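Civonness Stems: README

Civonness Stems is a small collection of separated music tracks from the Jorard rehearsal sessions. It is made for people who study singing, arranging or mixing and who need clean voice takes without paying a studio.

Who made it

The songs were written and sung by Anežka Hájek. Pentti Hirvonen did the recording and the first editing. Both of us answer mail, but please be patient with us, we have other jobs.

What is inside

There are 87 stems in 7 folders, one folder for each song. Every song has a lead voice, a bass and a drum stem. Most songs have also backing voices, and two songs have an electric piano played by Anežka. The song "Curnel" has no guitar. This is not a missing file, the guitar part was never recorded.

The files are WAV, mono for voices and stereo for everything else. All stems of one song start at the same point, so you can put them at zero in your program and they will play together.

File names

The name begins with the song, then the part, then the take. For example: curnel_leadvoice_2.wav. If the take number is missing, only one take exists.

Known problems

In "Jelínek" the bass is slightly late after the second chorus. We kept it, as the drummer follows it.
The breath sounds of the lead voice were not removed. Please remove them yourself if your work needs it.
The second take of the last song ends early, before the final chord.
Tempo is not fixed. We played without a click, so the grid of your program will not match.
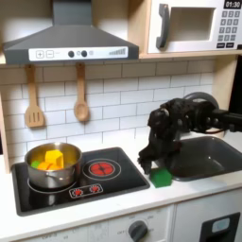
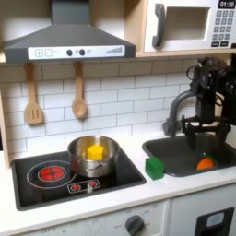

Toy range hood and toy microwave, both pictures.

Lyrics

The lyrics are in one text file in each song folder. They are in English, with some Czech lines in "Jelínek". The translation of these lines is by Anežka and it is free, not word for word.

Use and credit

You may use the stems for teaching, practice and remixes that are not sold. Please write "Voice and songs: Anežka Hájek, recording: Pentti Hirvonen" near your work. If you want to sell a remix, ask us before you publish it.

Changes

Version 2: corrected names of the drum files, added the lyrics of "Curnel". The audio is the same as in the first version.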